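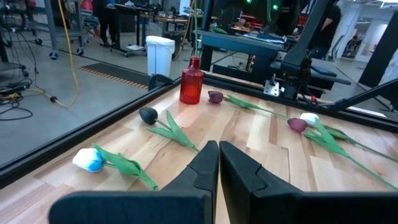
Why do tulips come up in spring?

I love tulips, and I used to think they grew from tiny seeds every year. Nope! Most start as a bulb, a fat little lunchbox full of food, with a baby flower tucked inside.

You plant bulbs in fall, 6 inches deep, pointy end up. Then comes the long chilly nap. A tulip needs cold (15 weeks is great) before it will make a good, tall flower. All that time it's busy growing roots down in the dark!

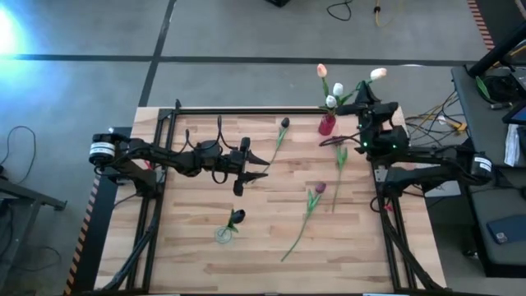
A white tulip, held up high.

When the soil warms, up goes the shoot. Leaves catch sunlight and turn it into sugar, and some of that sugar goes back down to feed the bulb for next year. So please don't cut the leaves off while they're green!

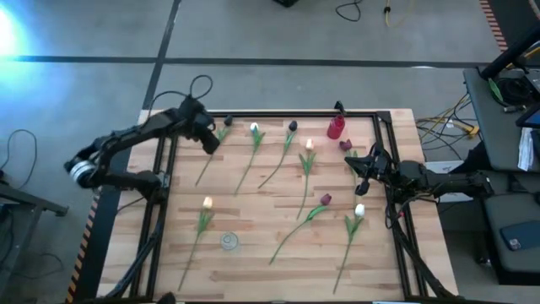 Colors are my favorite part. Tulips can be red, yellow, white, even a purple so dark it looks black. Petals get their color from pigments, the same kind of stuff that makes blueberries blue.

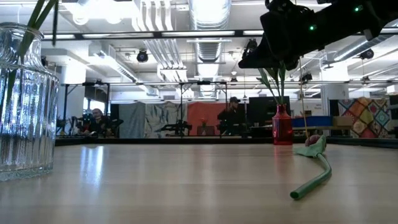 Wilau, January

My own bulbs are still asleep under the snow. I planted a kind called Mercado by the back steps, and I go out and check on them way too often. Nothing yet!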